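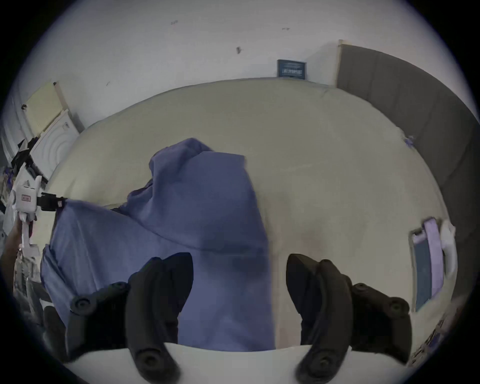 I've been to plenty of furniture showrooms, but the Brekeck open house in September was the first one where I came home with sore arms from making beds! They had opened up the bedding side of the building for the afternoon (doors at 2, and I was there early, of course), and you could wander from room to room and try things out.

The bed room was my favorite by a mile. A blue-violet sheet over a pale beige-green fitted one is a combination I would never have picked in a store, and now I want it at home. I also fell for the gray upholstered headboard, the tall kind you can lean back on with a book, with a bit of light wood along the edge. White walls, very plain, so the color on the bed really gets to do its thing.

Then we got to have a go ourselves. The woman running the session had us spread a flat sheet from the corners, and I learned I've been doing it wrong for 20 years. I always grab the middle and fling. She had us find two corners first, walk them up to the head of the bed, and only then worry about the lump in the center. My first try still looked like a laundry pile, my second was pretty decent.

Downstairs was a fabric room sponsored by Namex, with 142 swatches on rings. I lost my husband in there for a good half hour. The coffee was weak but free, and the almond cookies were gone by 4.

Parking is the one gripe. The lot on Nair Street has 14 spaces and they filled up right away, so take the 624 bus if you go next time. It stops across the road.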